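Home Features Workshop Reviews Back Issues Subscribe

Two Arms and a Heap of Laundry

20th October

The folding cell at the Trerkden shared workshop occupies a bench that used to hold a drill press. Bernice Owusu took the spot over in June, after the press was sold, and has been paying bench rent on it ever since. Her total outlay stands at 800 dollars, excluding the arms, which she bought secondhand from a Travar dealer with one dead motor between them.

Owusu services elevator controllers for a living. Her approach to the cell is that of someone used to being called back when a job is done badly. Every fastener on the main rail has a paint mark across it. Every cable has a number in a notebook, and the notebook lives in a drawer under the bench with the spare fuses.

The mechanical layout is simple. A single aluminum extrusion runs across the front, and both arms bolt to it through black base plates. Mounting them to a common rail fixes the distance between the bases, so calibration reduces to one offset and one small rotation. On an earlier version each arm had its own clamp, and the offset drifted by 6 millimeters over an evening of work. With the rail it has stayed within 2.

The enclosure is white inside for the benefit of the vision software. Owusu tried bare board first and found that the segmentation step confused wood grain with fabric edges. White walls introduced a different problem – glare from the strip light – which she reduced by lowering the brightness and lengthening the exposure. Pale garments on the pale floor are still the hardest case.

Wiring took longer than the frame. The arms carry their signal lines on the outside, in purple cable, and the first routing was too tight at the elbow. At full extension the connector backed out by a fraction and the joint dropped off the bus. The present routing leaves a generous arc over each gripper and a full loop at the elbow, held to the links with small cable ties. The ties are small and white, spaced along the links.

Control runs on a used desktop with a copy of Kwon, a motion package popular with hobby builders. Owusu wrote the folding routine herself. It has 54 named states, most of which deal with failed grasps. The fold itself is a short sequence at the end.

Towels were solved by the end of the first month. A towel has four corners and no preferred side, and a gripper that finds any one edge can slide along it to the next. Hooded sweatshirts are another matter.

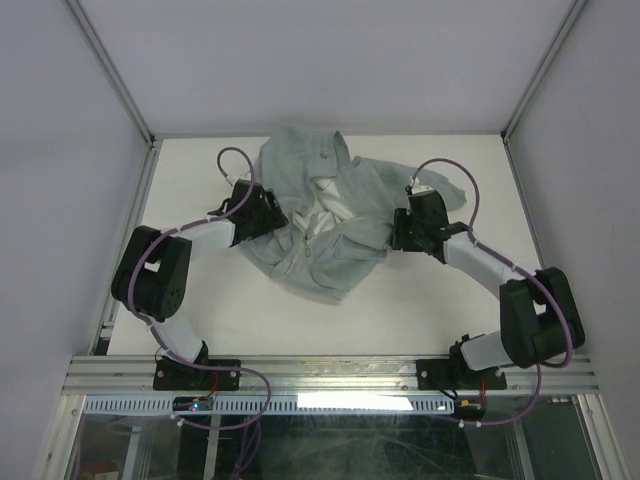
The difficulty is in the starting state. A hood can hide a sleeve, a lining can look like an outer surface, and a zipper adds a stiff line that the cloth model does not expect. Owusu's routine does not try to identify parts at the outset. It takes hold on both sides, pulls outward under a torque limit, lowers the garment, and looks again. Each pass tends to reduce the overlap. When the visible area stops growing, the software starts looking for sleeves.

The torque limit was set by trial. Too low, and the grippers slip off thick seams. Too high, and the rail flexes enough to upset the calibration. She settled on a value a little under the point of flex and added rubber from a Bunata bicycle tube to the inside of the fingers.

Next on her list is a stiffer rail section, followed by a second light position to bring out folds in gray cloth. The drag chain she bought for the cables is still in its bag. The code will be posted on the workshop's page once the comments have been cleaned up.

Comments

gantryfan: What profile is the extrusion? I had the same flex and going up one size cured it.

M. in the garage: Did the purple cable come with the arms? Mine arrived with black and it cracked at the elbow within a season.

tolliver_k: Try cross-polarized film on the strip light before you buy a second one. It helped a lot with glare on my sorting table.

Related

Rebuilding a Seized Gearmotor on the Kitchen Table
Choosing Strain Relief for Moving Cable
Shared Workshops: What Bench Rent Covers
A Label Printer Converted to a Parts Feeder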